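3.2 Storage of dry goods in shared kitchens

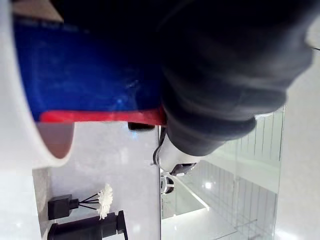
Households in the Trellberg survey kept dry goods in whatever containers they already owned. Purpose-made storage jars were uncommon, and most respondents reused tubs and tins from earlier purchases. This matters for the analysis because the seal on a reused container is seldom as good as it was when new, and flour, oats and rice take up moisture from the air at different rates.

Of the 454 households that returned the first questionnaire, 138 shared a kitchen with at least one other household. We treat these as a separate group. In a shared kitchen the same shelf may be used by several people who do not shop or cook together, and food is often decanted to save space. Once decanted, it loses its date label. Respondents in this group were more likely to say that they judged food by smell or appearance, and more likely to throw away a full container when unsure of its age.

Figure 4. Coloured container and white curved object, close view.

The questionnaire asked about five foods: plain flour, rolled oats, white rice, dried lentils and sugar. For each one, respondents recorded where it was kept, whether the lid was closed between uses, and how much had been discarded since the previous return. Amounts were given in cups or spoonfuls and converted to grams using the Benkirane tables. The conversion is least reliable for oats, which settle in the container -- a cup taken from the bottom weighs more than one taken from the top.

In all, 1847 separate entries were usable. Entries were left out where the food could not be identified or where two members of a household gave different answers for the same item. We did not try to correct for the season, although the May returns came in during a damp spell and may overstate losses of flour and sugar. Sugar was rarely thrown away even when it had hardened. Several respondents wrote in the margin that they broke it up with a fork and went on using it.

The earlier Festlow study found that closed lids made little difference to how much was discarded. Our results agree for rice and lentils, but not for flour, where open storage went with higher losses in both groups. The Festlow sample had no shared kitchens, so the two sets of figures can only be compared for single households. Section 3.3 deals with chilled food.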